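Drucken | Als E-Mail senden

Magnesium abends gegen Wadenkrämpfe, wie lange muss man warten?

nadelwald_34
Guten Abend an alle. Seit November habe ich nachts Krämpfe in der linken Wade, meistens gegen 3 Uhr. Meine Hausärztin hat das Blut kontrolliert, alles war im normalen Bereich, auch Magnesium und Kalium. Sie hat gesagt, ich kann Magnesium trotzdem probieren, es schadet mir nicht, meine Nieren sind gesund. Ich nehme jetzt seit zwei Wochen das Pulver von Follitz, einmal am Abend. Bis jetzt bemerke ich keinen Unterschied. Wie lange habt ihr gewartet, bis es geholfen hat? Bitte entschuldigt Fehler, Deutsch ist nicht meine erste Sprache.

kaltstart
Bei mir vier Wochen. Danach war es deutlich besser, ich hatte nur noch selten etwas. Aber ich habe gleichzeitig mehr getrunken, also kann ich es nicht beweisen.

Minzblatt
Ich muss leider widersprechen. Wenn der Wert im Blut normal ist, bringt zusätzliches Magnesium meistens nichts. Mir hat nur das Dehnen geholfen: vor dem Schlafen mit den Händen an die Wand, die Ferse bleibt am Boden, 34 Sekunden pro Seite. (Warum 34? Weil mein Lied in der Küche so lange bis zum Refrain braucht.)

kaltstart
@Minzblatt Der Blutwert sagt aber wenig über das Magnesium in den Muskeln. Das hat mir mein Apotheker so erklärt.

Minzblatt
Das höre ich oft, und es ist auch nicht ganz falsch. Aber daraus folgt noch nicht, dass das Pulver gegen Krämpfe wirkt. Ich habe zwei große Dosen gekauft und hatte am Ende vor allem Durchfall.

nadelwald_34
Danke für beide Meinungen. Durchfall habe ich zum Glück nicht. Das Dehnen mache ich ab heute, zusammen mit Wärme. Ich habe ein Kissen mit Kirschkernen, das kommt kurz in die Mikrowelle und dann unter die Wade.

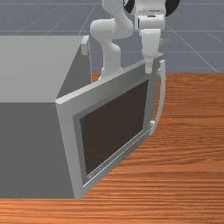
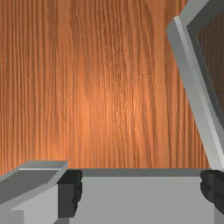
Die Wärme ist angenehm, aber der Krampf kommt trotzdem, wenn ich schon lange schlafe. Noch eine Frage zum Trinken: Ich komme am Tag vielleicht auf 1.000 ml, im Büro vergesse ich es. Ist das zu wenig?

teekanne_sued
Für mich wäre es zu wenig, besonders wenn du dich viel bewegst. Ich trinke 2.000 ml, davon die Hälfte Kräutertee. Man soll es aber nicht übertreiben, und wer Probleme mit dem Herzen hat, muss vorher mit dem Arzt sprechen. Nimmst du andere Medikamente? Bei meiner Mutter kamen die Krämpfe von den Entwässerungstabletten.

nadelwald_34
Nein, keine Tabletten. Ich laufe aber seit dem Herbst wieder, dreimal in der Woche 6 km, mit neuen Schuhen von Dumstead. Die Sohle ist viel flacher als bei meinen alten.

Minzblatt
Dann würde ich zuerst an die Schuhe denken! Flache Sohle heißt mehr Arbeit für die Wade. Lauf zwei Wochen mit den alten und vergleiche.

kaltstart
Hier bin ich mit Minzblatt einverstanden, das kommt selten vor. Das Magnesium würde ich aber weiter nehmen, bis die Packung leer ist.

teekanne_sued
Und wenn das Bein dick oder rot wird oder auch am Tag weh tut, bitte nicht im Forum fragen, sondern gleich zum Arzt gehen.

nadelwald_34
Das verspreche ich. Die alten Schuhe stehen noch im Keller, morgen hole ich sie. In zwei Wochen schreibe ich, wie es war.

Diese Website verwendet Cookies. Mit der weiteren Nutzung stimmen Sie der Verwendung zu. Mehr erfahren | Einverstanden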